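Demo station with hand-held grippers at an open day: marker tracking and floor layout

Posted in Events and Demonstrations
Tags: open-day, hand-held-gripper, fiducials, head-camera

Vasilis Stan
April 29, 2018

We are opening our lab in Stesavthorpe to the public and I have been given the manipulation station. Visitors will watch an operator do short household tasks with a pair of hand-held grippers, and then some of them will try it. The operator also wears a head camera. Video and gripper poses are shown on a monitor beside the station with a short delay.

The task I have settled on is a drawer: open it, take out one flat item, put it on the countertop, close the drawer. A practiced operator finishes it well inside the slot. We ran it at the last internal visit and I have two problems left.
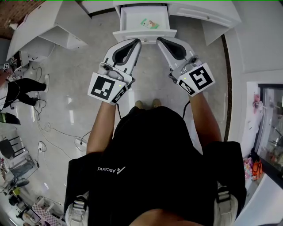

Pose tracking is the first problem. The overlay on the monitor is stable during the approach and then jumps when the operator reaches down into the drawer. The recording software (Pistau, default settings) logs each jump as a lost marker. I assumed distance, but the gap from head to hands hardly changes during the reach. Each gripper has a square marker on its side plate, and with both of them held out toward the open drawer they should both be in view of the head camera. My detection log for one session has 4,000 entries, and 400 of them are dropouts. Nearly all of the dropouts fall in the second half of the reach.

The second problem is the floor. Our sockets are in the floor, so the cables run across the tile on the operator's left, and that is also the side people walk on. Moving the cabinet is not possible.

Is there a standard layout for this, and is the dropout rate something I should fix before the day or just explain to visitors?

Gwilliam

I have run this kind of station at three open days. Fix the dropouts first. An overlay that jumps draws all the attention and you will spend your slot talking about it. In the order I would do it:

1. Plot the dropouts against wrist angle and leave distance out of it. When the operator reaches down, the wrists roll inward and the side plates turn away from the head. A square marker seen at a steep angle loses its inner cells before it loses its outline, and the detector throws it out. If your log stores the last good pose before each dropout, you will see it in ten minutes.

2. Check the markers one at a time, with the gripper held still. Put the gripper on a stand, start its own camera, and hold a loose marker card by hand just past the body of the gripper, tilting it slowly until detection fails. Write down the angle. Keep the card clear of the pad, and watch for the housing covering a corner of the pattern. Your helper can keep the head camera on while doing this, which gives you the same tilt from two viewpoints in one recording.

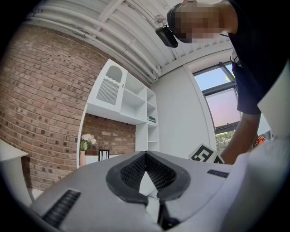 3. Raise the work. If the drawer cannot be raised, use the top drawer only and ask operators to step back half a pace before reaching. The wrists stay flatter.

4. Lock the exposure on all cameras. A window behind the operator will pull the automatic exposure around every time someone leans across it, and the white part of the marker goes gray.

5. Set the lost-marker timeout in the display to hold the last pose for a short time. Do this in the display only, never in the recording.

For the floor: low-profile cable covers, taped along both edges, and a barrier on the walking side. Bring visitors in from the right of the operator if the room allows it. Check too that the gripper cables do not hang low enough to catch on a drawer knob. We clip ours to the forearm with a soft strap.

Basorico

Just use bigger markers. We did and it was fine.

Also let kids try it, they are better than the adults. Put something in the drawer that is easy to pinch, a small box and not a card.

Vasilis Stan

Plotted it as suggested in step 1. Wrist angle accounts for almost all of it, and the right hand is worse than the left. I will try the step back before I change any hardware.

Bigger markers are limited by the side plate, and the right one is already larger than the left. A box is a good suggestion for the visitor runs. I would keep the card for the operator.

Gwilliam

If the right is worse with the larger marker, look at the cable on that side. A stiff cable can make people turn the wrist to get rid of the pull. Swap the operator and repeat the plot. With 1,000 entries per hand you have enough to compare.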